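Forum New posts Members Search Log in

Garage doors and entries — Draft under the door between hall and back room

marten_h
September 8, 2020

Hello all. I am renovating the ground floor of a house in Wirnden and I have a problem with cold air. Between the hall and the back room there is an old opening with one inside door. The floor on the two sides is not the same height, and last winter I could feel the air on my ankles from the far end of the hall. I want to solve it before November, when the heating season starts for us.

The gap under the door is not equal. At the hinge side it is small, at the handle side I can put my finger in it. I already tried a brush strip with adhesive. It held for three weeks and then one end came down and scratched the floor.

My choices, as I understand them:

1. A drop seal that is cut into the bottom of the door. Semex sells one, and Honach sells one that is screwed to the face of the door.
2. A raised threshold.
3. Take the door down, add a strip of wood at the bottom, and plane it to follow the floor.

I would like to hear from people who did one of these themselves. I have hand tools, a router and a circular saw, but I do not have a big workshop.

kettleback
Option 3. It costs almost nothing and you will not have to buy a new part in ten years. Glue and screw a strip of hardwood, scribe it to the floor, plane to the line, paint. I did it on two doors in my mother's house and they are still good.

One warning. Check first that the hinges are tight. My first door was "uneven" only because the top hinge had come loose. I replaced the short screws with long ones and half of the gap went away.

Tamás Farkas
I do not agree with option 3 here. He says the floor has two heights. If the door swings over the higher side, a longer door will touch the floor when it opens. The strip is only good if the floor is level or falls away in the direction of the swing. So the first question is: in which direction does it open, and which side is higher?

I fitted the Semex seal on my own office door. You need a groove in the bottom edge, so the door must come off and the router must be guided well. It took me one afternoon. I would do it again.

marten_h
Thank you both. The door opens into the hall, and the hall is the higher side. So Tamás is right that it would touch. I checked the hinges also. The screws are tight, but the middle hinge has paint in it.

kettleback
OK, then I take it back for this door. But I still say the surface seals are ugly. You will look at that aluminum rail every day.

osk_lind
A bit to the side of the question, but has anybody measured where the air comes from? People always blame the gap at the bottom. In our place the bottom gap was only the exit. The air came in by two old windows in the far room and wanted to leave through the hall and up the stairs. I closed the door with tape on all sides for one evening, and the hall was still cold, because the front door was leaking too.

Take a stick of incense and walk slowly along every frame on a windy day. It costs nothing.

I have been thinking about wall and door finishes for our own hall. I am thinking of planks on one side and a white panel door on the other.
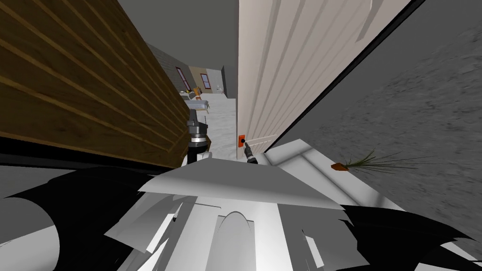 View past the white door toward the room with the brown window frames.

Opinions on the planks are welcome, but please be kind, my wife chose the color.

Tamás Farkas
The planks are fine for me. I would be more careful with the rough gray wall beside a white door. In a narrow passage every bag and every jacket rubs on such a surface, and then the dust goes on the door. If it is real concrete, seal it.

kettleback
Gray wall is good, leave it alone. Not everything must be smooth and washable. I agree about the incense, though.

Waqas Warraich
I would like to say something for the raised threshold, because it has been dismissed very quickly. Where two floors meet at different heights you need some kind of transition in any case. A beveled oak threshold covers the step and gives the door something flat to close against. Then a simple seal is enough. I bought mine from Harju, 97 cm long, and cut it to fit between the jambs. With screws and sealant I paid 32 euros.

The disadvantage is the feet. My father walks with a stick and he does not like it.

Tamás Farkas
With an older person in the house I would never put a threshold. For me this is not a question of taste.

Waqas Warraich
His is beveled on both sides and lower than the step that was there before. The old step was worse. But I accept that it depends on the house.

marten_h
I did the incense test this morning. Osk was partly right. The smoke moved at the door, but it moved much more at the window in the back room, on the lower left corner. I will put new gasket there first. After that I am leaning to the threshold, and then a drop seal if it is still needed. Does anybody know if the Honach can be cut shorter on both ends, or only on one?

Tamás Farkas
Only on the end without the plunger. Measure two times.

osk_lind
For the window please use the silicone gasket and not the foam. The foam in ours was flat after one winter.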